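Fixing a planner that hates shiny pots
Posted May 2, 2019

So you've got your two arms calibrated, your head camera is streaming, and the planner still refuses to go anywhere near the steamer. I lost most of January to this one! My setup runs on Halix, but the same steps should work in any planner that builds its collision map from a depth camera.

The trouble is the metal. A polished rim throws back bits of the room, the depth camera gets confused, and you end up with little floating blobs above the basket. The planner sees the blobs as solid and gives up (mine failed with code 1264, "no path to goal", over and over).

First, record a still cloud with both arms parked and open it in the viewer. Spin it around and look for points hanging in the air over the pot. If you find them, you're in the right place. 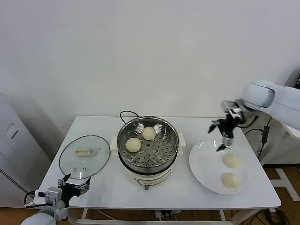 Buns in the basket, buns on the plate, and one gripper just over the plate.

Next, open the filter settings and turn on the outlier filter. Set the neighbor count to 6 and save. Don't go wild with this number — I tried bigger ones and they ate the pot handles, and you really do want those in the map.

Now do the glass lid. Depth cameras look straight through glass, so add it by hand as a flat disk, a little wider than the real thing. Rodrigo Coelho talked me into padding it by 3 centimeters and I've kept that ever since.

Then tell the planner which contacts are okay. In the allowed contacts list, pair the gripper fingers with the bun you're picking up, and only that bun. I once allowed the whole basket to save typing and got some very brave plans in simulation, so please don't copy me there.

Last, clear the old map before you replan. The old blobs stick around until you do! Hit "reset map", wait for a fresh cloud, and plan a slow move from the basket to the plate.

If you still get 1264, check that both arms are being masked out of the cloud. Code 1394 is a different animal (that's a joint limit) and moving the plate closer usually sorts it out.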